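Start Entdecken Mitteilungen Profil

Jetzt also auch Lullitz mit der »schlauen« Pflanzenpflege-App. 45 Euro im Jahr, damit mich mein Telefon ans Gießen erinnert. Ich bin skeptisch.

Angeblich kennt die App 1148 Arten. Im November stand auf derselben Seite noch 1198. Sind 50 ausgestorben oder hat jemand nachgezählt?

Hab das Probeabo genommen. Erste Empfehlung: täglich besprühen, »für die Luftfeuchte«. Der Effekt hält ein paar Minuten, dann ist die Heizungsluft wieder Heizungsluft. 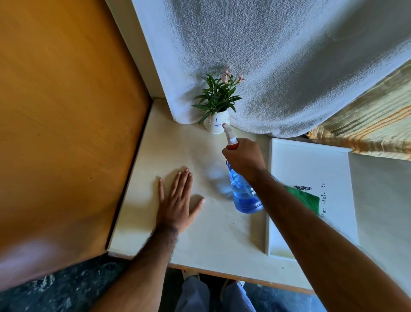

Zweite Empfehlung: Blattglanz von Bito. Steht praktischerweise gleich mit Kaufknopf daneben. Zufall, klar.

Bei der Konkurrenz von Felell ist es fast dasselbe, nur in Grün und mit zwei Euro Rabatt.

Finger in die Erde, trocken — gießen, feucht — lassen. Kostet nichts und will keinen Zugriff auf meinen Standort.

Abo ist gekündigt. Die Bestätigungsmail fehlt noch.

Ähnliche Beiträge
Krishnan-Dünger: lohnt der Aufpreis?
Lullitz erhöht die Preise
Umtopfen im Winter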